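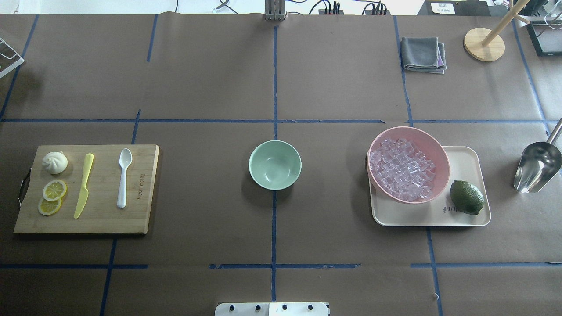 Prep table, March walk-through. Board left, bowl center, ice on the tray.

Clorelside Kitchen, Room 19
Food prep and ice check, with comments
Checked by: Eftychia Liapis
Copy to: Chrysoula Psarras
Sheet no. 337

1. Table covering flat, taped, no lifted corners
OK. Change paper once it's stained, dont just wipe it.

2. Cutting board
OK to use. Wash both sides plus the handle, stand on edge to dry. Bun and cut lemon were sharing the board. Bread goes on its own plate please.

3. Ice held in a clean container
COMMENT. Pink bowl filled nearly to the rim and sitting over the edge of the tray. Move it in, fill lower. Whole lime OK where it is on the tray.

4. Knives and spoons 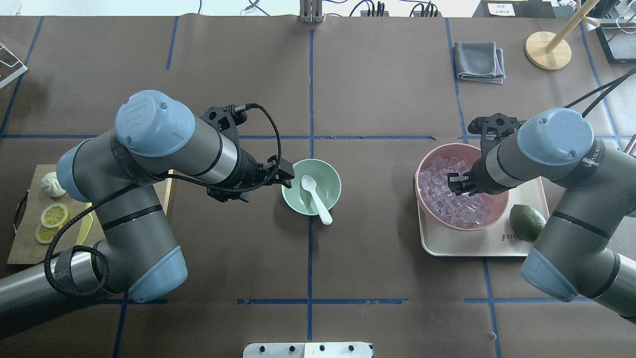
Utensils need a set resting place between uses, and the Nikolaidis sheet still doesn't give one. Pick a spot and label it. The white spoon was in the green bowl with the handle out over the rim, fine for serving, but an elbow will catch it sooner or later. Lay it flat on a clean saucer. Yellow knife was left on the board next to the lemon slices, so wash it before it goes near anything else. Plastic ones get tossed when the edge goes rough.

5. Hand sink stocked
OK. Soap full, towels 30 left in the pack, reorder from Zesa.

6. Sanitizer
FIX. Leltiser bottle has no date on it. Write date and initals every time you mix. Test strips in drawer 2.

7. Ice tools
See below, asked again at the walk-through so putting it in writing.
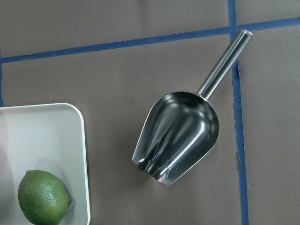
Where does the ice scoop go between uses?
In its own clean holder outside the ice, handle up. Run it through the dishwasher at close, and again any time it's been set down on the table.

8. Floor by the prep table
OK, one mat curling up. Tape or replace.

Recheck items 3, 4 and 6. Call ext. 2715 when done, Chrysoula signs off before 4 pm.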